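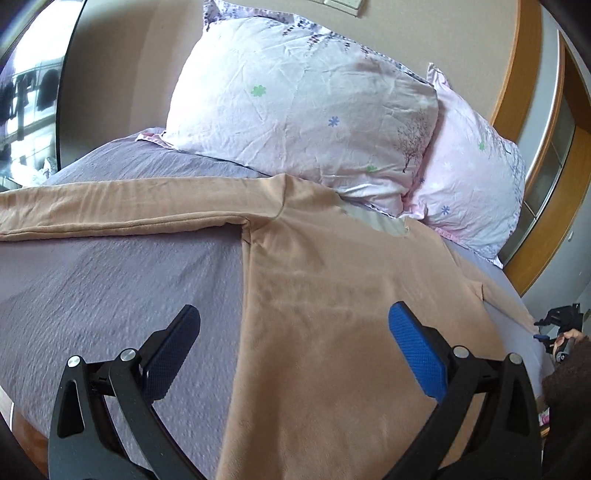 The Extra Blanket Belongs on the Bed

Housing providers give a good deal of attention to mattresses and very little to what lies on top of them. It is the position of this office that every guest bed should be made up with a second blanket, folded and in plain sight, in July as well as in December.

The usual objection is storage. When the Rerow residence opened its 35 rooms, spare blankets were kept in a hall closet and issued on request. Requests were few, and management read this as proof that guests were warm enough. Lilla Lakatos, then head of housekeeping, disagreed. Guests arriving at night do not go looking for a closet, she wrote, and many would sooner sleep in a coat than ring the desk.

A soft fleece is well suited to the purpose. It is light, it launders easily, and one person can fold it in half and lay it across the bedspread without help. It need not match. Printed pillowcases, a plain spread and a tan blanket may share a bed without harm to anyone's standards - a bedroom is not a showroom.

Residences that still lock their blankets away should move them to the beds before the next intake. The closets can hold the spare pillows.

Javiera Jara
Office of Guest Housing, Govia
Jul 7, 2023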